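Govness College Robotics Forum > Projects > Two-arm builds
Thread: Handover task for the Narnier round – who's in?

pipkin_w
Posted Monday, 16:12
OK so the brief for the Narnier round is out and it is so much better than last year's! Two arms, one table, one drinks can. One arm picks the can up, passes it to the other in mid-air, and the second one puts it down next to whichever cup the judge calls out. Colours get called on the day. You get 36 goes and the score is how many finish with the can still standing.
I've already been sketching wrist angles in the back of my chemistry book. Who else is in?

Tadge
16:20
In. Very in. Do we get to keep the blue fingers from the spring project or do we have to use the stock ones?

pipkin_w
16:23
Rules say any finger you can fit to the standard mount. So blue ones stay!

old_hex
16:41
I'd think hard about that. The lattice ones are lovely on soft things but a can is smooth and round, and you're asking two pairs to hold it at once. When we tried the same sort of thing at Bumumstead the can twisted in the grip every time the second arm closed. We went back to flat pads and our score went up straight away.

Tadge
16:55
Was that a full-size can though? The slim ones are a different animal. Less to hold but much less weight swinging about at the bottom.

old_hex
17:02
Full size, yes. Fair point. I still say pads.

mossrake
17:30
Pads are fine if your arms are lined up perfectly and ours never are. The whole point of the open fingers is that they give a bit. I'd rather have a grip that forgives me being a few millimetres off than one that's brilliant on a good day.
Also can I just say how happy I am this isn't line following again.

pipkin_w
17:34
SAME

jonquil
18:05
New this year so sorry if this is a daft one. Are we writing the moves out by hand, or showing it how and letting it learn? I can do the first one. I've only watched the second one over people's shoulders.

Craig Aitken (club lead)
18:48
Not daft at all, Jonquil, and we'll be doing a bit of both. Munro (the left arm, for anyone who hasn't been introduced) will be taught from demonstrations. We've got 381 good ones saved from the spring work and I'd like plenty more for the handover itself. The placing at the cups can be written by hand to begin with, as the cups don't move.
Come along at lunch and I'll put you on the controls. Everyone is terrible for the first twenty minutes and then it clicks, and it's a great feeling when it does.

old_hex
19:10
381 isn't many for two arms.

Craig Aitken (club lead)
19:15
It isn't. The team that won last time told me they'd used 3000. They also had the whole summer and didn't have to give the room back for maths revision.

mossrake
19:22
I'm not convinced more is what we need. Half of ours from spring start with the can in the same spot. If we do a small batch with the can all over the left side of the table I bet it beats a giant pile of identical ones.

old_hex
19:40
Variety AND number. You can't get round it by being clever about one of them. I've watched people try.

mossrake
19:44
Loser buys the biscuits?

old_hex
19:45
Deal. Chocolate ones.

Tadge
20:03
Can we talk about the cups for a second. I think they should be spread out. All in a row nearly touching like that, one clumsy wrist and you've got a domino run.

pipkin_w
20:11
The sheet says row at the back! Section 3. I don't think we get a choice. Which means the can has to go down in front of its cup with enough room to let go and back out.

Tadge
20:14
Bother. OK. Then I want the release slow. Painfully slow. Open a bit, wait, open a bit more, and out the way you came in.

jonquil
20:26
Could the second arm come in lower than the first? Then they wouldn't both want the middle of the can. One gets the top half and one gets the bottom.

mossrake
20:29
Oh I like that!

old_hex
20:37
That's what I'd have done at Bumumstead if I'd had the sense. Not much height to share on a slim can, mind – you'll want to check the finger tips clear each other. But yes, good shout.
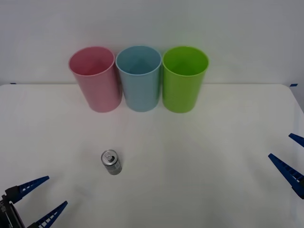

Posted by Craig Aitken, club lead | Govness College Robotics

Pink, blue, green along the back, can over on Munro's side, both grippers open. Set yours out the same way when you book the table. I'd like Jonquil's high-and-low grip tried first, ten goes, then Tadge's slow release on top of it. Mossrake, write down where the can starts each time, please, or we'll never settle the biscuits. Pads are in the grey drawer if old_hex wants to bring them out for a fair fight.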